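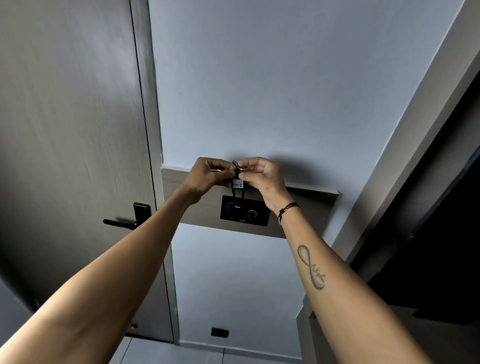
Key tag and ring by the switch at the end of the hall

Are key finders and "secure" key tags worth paying for?

Posted by hallway_skeptic, Betwood
23 November 2021

My building got new management in March and ever since then we've had a steady stream of flyers pushing add-ons. The latest is a key registration plan from an outfit called Dhillon. You pay 96 dollars a year, they send you a numbered tag, and if somebody finds your keys they drop them in a mailbox and Dhillon mails them back to you. There's also a Bluetooth version from Iltel that costs 20 dollars up front and makes a noise when you press a button in the app.

I have lost my keys exactly once in 19 years, and they were in my other coat. So I'm not the ideal customer. But my sister swears by this stuff and keeps telling me I'm being cheap. The flyer says "most people" lose their keys every year, with no source given, which makes me suspicious right away.

What I want to know is whether anyone has had lost keys come back through one of these plans. Not "it gives me peace of mind" – I mean keys lost, keys returned. Also, does a tag with a number on it tell a thief anything useful? And is the Bluetooth kind any good in an apartment with thick walls?

tinplate66

I had the mail-back kind for a few years, a different company, same idea. Lost my keys at the Jullamton bus station. They never came back. I called and was told that the plan "facilitates" returns and doesn't promise them. Read the small print before you send anybody 96 dollars, because that word does a lot of work.

For comparison, I lost a set again later with nothing on them except a plain paper label with an email address I made just for that. Somebody wrote to me the next morning. One case proves nothing, I know, but it was free.

On thieves: a number alone is harmless. What you should never put on a tag is your address or your apartment number. Your full name isn't great either if you're easy to look up. I'd skip the phone number too, but opinions vary on that and plenty of people do it with no trouble.
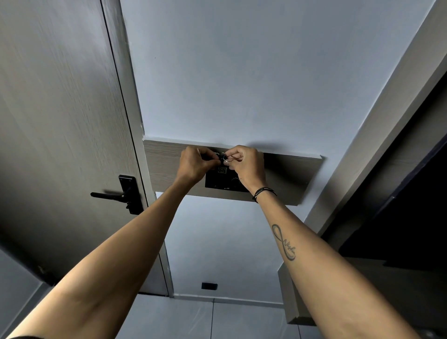
Fiddling with the ring in the hallway

Whatever you choose, look at the ring before you look at the gadget. Cheap split rings get sprung after you've forced enough keys onto them, and then there's a gap a key can work its way through. In my experience that's how single keys vanish, and no tag on the ring is going to help with a key that has left it. A decent ring costs next to nothing at a hardware store. If you can see daylight between the coils, replace it.

mostly_lurking_b

just get the bluetooth one, mine's great, found my keys in the couch like 9 times. don't overthink it

oldlocks

Nine times in the couch sounds to me like a couch problem, but fine.

I'll try the questions in the order they were asked. I used to cut keys behind a counter, so I've heard plenty of sales talk on this.

Keys do get returned, mostly by the place where you lost them. Stores, bus lines and gyms all have a drawer. People forget to call the drawer. Call it the same day and then call again a couple of days later, since things can take a while to get from the person who picked them up to the person who answers the phone.

Thick walls do matter. Bluetooth range printed on a box is measured in the open. With brick or concrete between you and the keys you may have to walk from room to room before it connects. The batteries run down as well, and I'd guess most owners find that out on the morning they need the thing. If you buy the Iltel, see whether the battery can be changed before you pay. I haven't used that one, so I can't tell you.

What I would spend money on is a spare set, left with someone you trust who lives close enough to matter. Test the copies in the doors the day you get them – a badly cut key will often go in and then refuse to turn. If the building uses a restricted key you'll need written permission to have it copied, and management may drag its feet, so ask now.

One more thing about that flyer. Ask your management whether they get a cut for each sign-up. They may not tell you, but I'd want to hear how they answer.

hallway_skeptic

Thanks. I asked about the cut and was told they'd "look into it." Not signing up. I did check my key ring and there's a gap you could slide a dime through, so I'm off to the hardware store.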